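Budgets, and why mine is now on its third spreadsheet

Friday, 16th November

So the figure is in. After the best part of five months of going back and forth (we started this in June, when I still thought it would be a nice little summer job), the second cell has a price on it, and the price is more than I told everyone it would be. I have had a biscuit and I am ready to write about it.

A quick recap if you missed the earlier posts. We have one two-arm cell here at Clirkholm, used for sorting and picking small packaged goods, and the plan is to have a second one running next year so we stop fighting over the first. I am the one who put my hand up to do the buying. I am not an engineer! I can read a quote, though, and I can be very annoying on the phone.

The arms themselves were the easy bit. Everybody has an opinion about arms, everybody sends you a glossy PDF, and the prices sit within a whisker of each other once you have asked twice. We got it down to Setimia and Promach. Promach came in lower on paper, then left out the grippers, the cabling and the base rail, all of which I found on page 5 under "accessories". Setimia put the lot on one sheet. I went with Setimia, and I will admit that a good part of that was sheer gratitude for the one sheet.

What I got wrong was everything else. My first spreadsheet had a line that said "bits" with 80 pounds next to it. Eighty pounds! I can only think I was tired. When I sat down and properly wrote out what we use around the arms, the bits line came to 1603, and that is before delivery. Wall panels and corner rails. Flooring. Shelving for the arms to reach into. Baskets. Sensor modules for the wrists, plus spares, and you do want spares. Then there is the shopping, which is a strange thing to put through on expenses – bags of this and packets of that, a pack of cards, all the odd shapes and slippery wrappers you want a gripper to have a go at. I have 32 items on the list for the new cell and I'm told it's a modest list.

The panels were a whole saga. I had budgeted for plain ones and then learned that we want patterned ones, and that a different pattern for the second cell would be useful, and could I get samples. I now have a stack of samples under my desk and strong feelings about leaves. The cheapest supplier wanted a minimum order that would have done the whole building. Østergaard will cut to size and sell us just the three walls, so that's where the order is going, assuming they ring me back before the end of the month.

Lead times next, and I'd beg anyone doing this for the first time to ask about them before the price. The arms can be with us in up to 5 weeks. The shelf unit we liked is out of stock. Yes, the shelf. So the most expensive thing in the room might be sitting there waiting for a small wooden cabinet, and I have been told very kindly that we could knock one up ourselves, by people who have not seen my shelves at home.

Still to sort: power on that side of the room, somebody to sign off the fixed guarding, and whether training counts as equipment or comes out of a different pot (I say different pot, finance says nothing at all, I'm taking that as a yes). I also need a proper number for wear and tear. Gripper pads go faster than I'd assumed and I had them down as a one-off.

If you've bought a second cell after a first, do leave a comment and tell me what you forgot. I'd much prefer to find out now. Next post will be the final order, if I'm brave enough to press send.
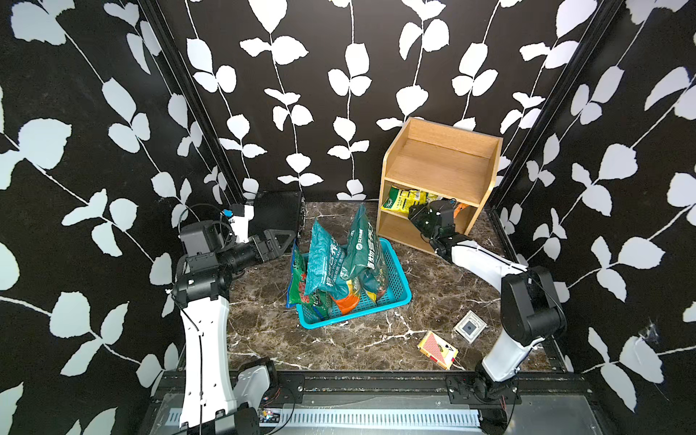

The cell at work, with the right arm in the shelf and the basket full of shopping.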